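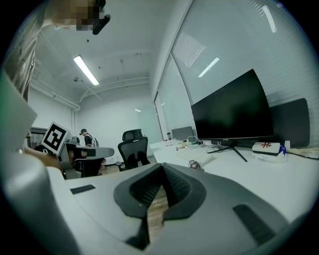 Teaching by hand with two grippers: second one keeps drifting in playback

Posted by Nusteveck
Tue 16 August

Hello all, long time reader, first time asking. I'm trying to teach our arm a fairly dull two-handed job (hold a box steady with one side, fold the flap in with the other) using a pair of hand-held grippers, the sort where you carry the thing yourself, do the task, and the recording gets turned into arm movements later on. Picture at the top is from the left-right pairing step, taken from one gripper with the other held out in front of it so the square marker can be seen.

One gripper on its own is lovely. I can pick up a cup, put it down somewhere else, and the playback looks like what I did. It's when I use both that things go odd. The first few seconds are fine, then the second gripper slowly wanders off in playback, as if my hands had been getting further apart, and by the time I reach the flap it's folding thin air a good hand's width away from the box. If I start again it does the same thing but wanders a different way, which is what's driving me mad.

Things I've tried so far:

Printing the marker again on thicker card. No change that I could see.

Doing the whole job much more slowly. Slightly better, but then the arm is painfully slow as well.

Swapping which gripper goes in which hand. The drift follows the second one to be paired, whichever that is. I thought that was a clue but I don't know what it's a clue to.

Taking more recordings and hoping it evens out. I have 76 of them now and I'd say 8 are any good, so I'm not keen to carry on that way.

We work in an ordinary office, strip light on the ceiling, blinds down on the windows, long desk with monitors on it. I do the pairing standing up next to the desk and then walk over to the table where the boxes are. Is there something basic I'm missing? I don't mind redoing the lot if I know it'll come out right the second time. Well, I mind a bit.

Posted by Gremix

Blinds. It's always the light. Take it outside the office or get thicker ones.

Edit: ok that was a bit short, sorry, I was on my phone. What I mean is there are two bright streaks on the blinds in your picture, and bright spots like that are trouble because they move when you move. The tracking picks them up as if they were a corner of the room and then gets confused when they slide about. I'd put something dull over that side and see. Could be wrong, but it's a cheap test.

Posted by Oana Marinescu

I had nearly the same thing in January and lost a good two weeks to it, so you have my sympathy! Gremix may well be right about the light, and I'd try that too, but the bit that jumped out at me was "then walk over to the table". I think that's your main problem.

When you pair the two grippers, you're telling the software how far apart they are at that moment. After that, in a setup like yours (I'm guessing it's similar to mine – shout if not), each one works out its own position from what it can see of the room. They only get to check on each other when the marker comes into view again. So every little error you pick up on the walk across the office goes straight into the gap between your hands, and there's nothing to pull it back. One gripper by itself doesn't show this because there's no gap to get wrong. It would also fit with the drift following the second one paired, if your software treats the first as home and measures the other from it.

What I do now is this. I stand where I'm going to do the job, feet planted, and start recording there. I hold the second gripper out flat with its marker facing the first one, and I keep it there for a slow breath or two. Then I tilt it a little each way, still facing, because a marker seen dead straight on gives a worse reading of the angle than one seen a bit from the side. (I didn't believe this until I tried it.) Only then do I go for the box. And at the end, before I stop, I bring the two together and show the marker again. That last bit is the real time saver, as you can compare the gap at the start and the gap at the end and bin the bad recordings without having to watch them on the arm.

A few smaller things I learnt the slow way:

Wave the first gripper around the working area before you begin, gently, as if you were showing it the place. If all it ever sees is a white wall and a row of blinds, it has very little to hang on to. Desks with clutter are great. I used to tidy up before recording and it made everything worse – I now leave the keyboard and cables where they are and add a couple of old magazines.

People walking about behind you are worth a thought too. There's a chap with a backpack in the background of yours, and one person at that distance probably won't hurt, but a colleague going past right in front is a different matter. I do mine at lunch.

Check the marker is properly flat and can't wobble. I know you reprinted it on thicker card, but it's the fixing I'd worry about. Mine was upright and looked perfectly firm, and then I flicked it with a fingernail and it rocked. Tape along the back edge sorted it.

And don't slow the job down to be safe. The arm copies your timing as well as your path, hesitations and all, so you'll end up teaching it to dither. Do the flap at the speed you'd do it if you weren't thinking about it. It's harder than it sounds! I practise ten goes with nothing recording, then start.

As for the 76, don't throw them away yet. If the marker happens to come into view partway through any of them (quite likely with a two-handed fold, your hands must come close together at some point) you may be able to line things up again from there. I rescued 27 of mine like that. It was a tedious afternoon with a pot of tea but it was quicker than doing them over.

If you do all that and it still wanders, post the start and end gaps from five or six recordings and I'll have a look. If they're all out by the same sort of amount it's something fixed, like the marker size being typed in wrong. Do check that one, by the way. Measure the printed square with a ruler, as printers love to shrink things to fit the page.

Posted by Kerer

Does it have to be two hand-helds? We gave up on them and went over to remote control for anything with boxes. You sit there with a controller for each arm, the real arms move as you move, and whatever they do is what gets recorded, so there's no pairing at all. Slower to get a pile of recordings and your shoulders will hate you, but you see straight away if it missed the flap. Ours is second-hand and cost 2990 for the pair of controllers. Don't know if that helps.

Posted by Nusteveck

Oana, thank you so much, that's far more than I hoped for. Measured the marker first, as it was the easiest, and it's smaller than the number I typed in. Not by a lot, but it's definitely smaller. I've changed it and I'm going to redo the pairing standing at the box table tomorrow.

Gremix, I'll hang a blanket over the blinds as well and try it with and without.

Kerer, that's a bit over what I've got to spend, but I'd be glad to hear how you got on with the flaps. Do your arms copy how hard you press or only where you go?

Posted by Kerer

Only where you go. We squashed a lot of boxes.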